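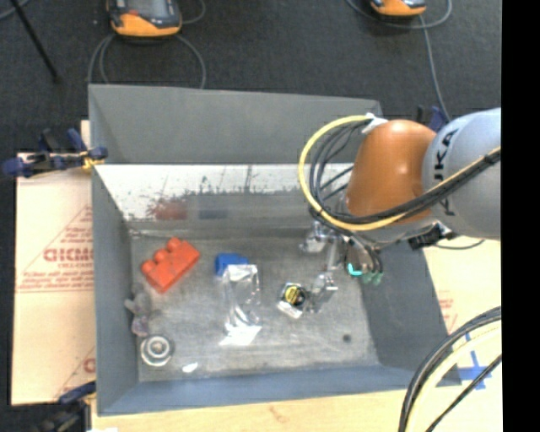 Gerd Lenz says he never told anybody he was going to vote yes on the Prosorside parking fee, and he'd like people to quit saying he did. Fine, Gerd! But I was sitting in the second row at the Flaniswood town council meeting, and I heard him say in July that the fee was "something we can live with." You tell me what that sounds like.

So, for those of you who had better things to do: the fee went down, and it went down by 2 votes. Mareike Mühlbauer, who has been pushing this thing since before she even had a seat, looked like she'd swallowed a bug. She gave a long speech (and I mean long, I ate an entire granola bar) on how downtown would fall apart without the money. Then Pascal Albers got up and read from a petition with 2,908 names on it, and that was pretty much the ballgame.

I've been rough on Albers in this space before, and I'm sure I will be again, but he did his homework this time. He asked Mühlbauer three times what the permit would cost a regular family. Three times she talked about "investment." The answer, which was sitting right there in the packet, is $100 a year. Per car! I have two cars and a kid who turns sixteen soon, so you can guess how I feel.

The room was packed, too, with roughly 100 people and nowhere near enough chairs. Dexter Lumanlan stood by the door the whole night and clapped at all the wrong moments, bless him.

Mühlbauer says she'll bring it back after the summer with a "simpler" permit. I asked her in the hallway what simpler means and she told me to send an email. I sent it that same night. Still waiting, and I'll post whatever she writes back.

Recent items
Anneliese Lenz files for the open school board seat
Fuchs lot rezoning gets another hearing
Dostik bridge money: where did it go?
Your letters, April 22, 2018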